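I am changing the summer bed to the autumn bed today, so this will be a small thread about mats, quilts and towels. 1/9

In May I put the woven mat on top of the mattress, because our apartment in Skakthorpe keeps the heat all night. You sleep on the strips directly and the air goes under your back. My grandmother did the same every year. 2/9

The patchwork quilt stays under it all summer. Maybe this is strange, but the mattress alone is too hard for me, and I like to see the colors at the sides. I bought it at the Dendusari market, second hand. The seller wanted 30, I paid 20. 3/9

First I take away everything which lies on the bed. Pillows, books, one sock, and the blue towel that I always put over the edge after the bath. 4/9

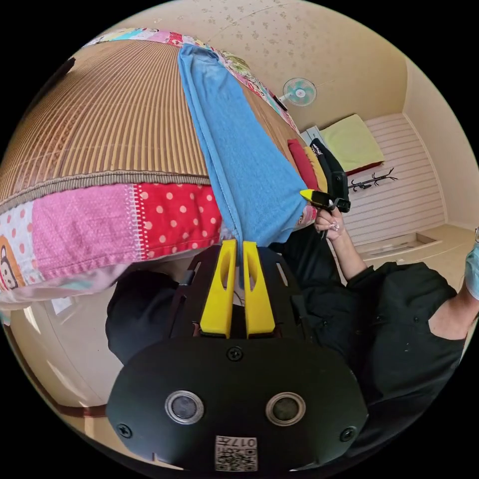 Blue towel, tan mat, and the quilt with the monkey. 5/9

Now the mat. Please do not wash it in the machine, I made this mistake with my first one. I wipe it with a cloth and a little vinegar in water, always along the strips and never across. Then it stands by the open window for 3 hours. 6/9

The dark band on the border takes longer to dry than the rest. If you roll the mat too early, it will smell in spring. I roll it with an old sheet inside and tie it in two places, not very tight. 7/9

The quilt goes in cold water, slow spin. The red panel with white dots gave some color in the first wash, so I still wash it separately. One zigzag seam near the pink part I want to sew again before winter. Which thread do you use for this? I have only the thin one from Hladun. 8/9

The towel goes to the wash also, at a warmer temperature, with the other bath things. Tonight we sleep without the mat and I think I will miss it for 5 days or so. 9/9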